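Handheld grippers — how many to budget for?
Forum > Equipment and purchasing

jolien_p
Doing the numbers for the Irndale job. Tabletop stuff, flowers, vases, small household bits. Got 200 a month set aside for consumables and I think thats too low. How many handheld sets per site? Dewulf say 2 is plenty.

FemkeH
2 is not plenty. One goes down, you're at half speed till the spare turns up. Get 3 and skip the fancy tripods.

brorov_fan
Disagree. We ran two at Flalside from July, fine the whole time. Spend it on gloves and straps, they wear out first. And cables. Always cables

jolien_p
How long do straps last you?

brorov_fan
90 sessions if people are careful. They arent.

FemkeH
Depends who's wearing them. Ours went in 9 weeks — and Dewulf wanted a full kit order, wouldnt sell the strap alone. Ask about that before you sign anything.

Evelien H
Don't forget props. Silk flowers are cheap but glazed vases get chipped and somebody has to replace them. I'd put that on its own line, not under consumables.

jolien_p
Good point, hadn't split it. Flowers from our side, so you can see what sort of size I mean:

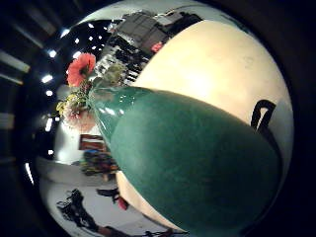
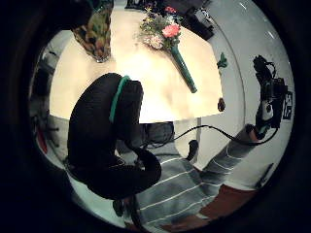
Anyway the quote runs out end of Febuary so I need a figure soon. Leaning towards two sets plus a box of spares, third set later in the year if there's money left.

FemkeH
Later in the year there's never money left. Put the third in now, take it out if they moan.

brorov_fan
Still say two. But get the spares price in writing

jolien_p
Will ask them for both and post what comes back.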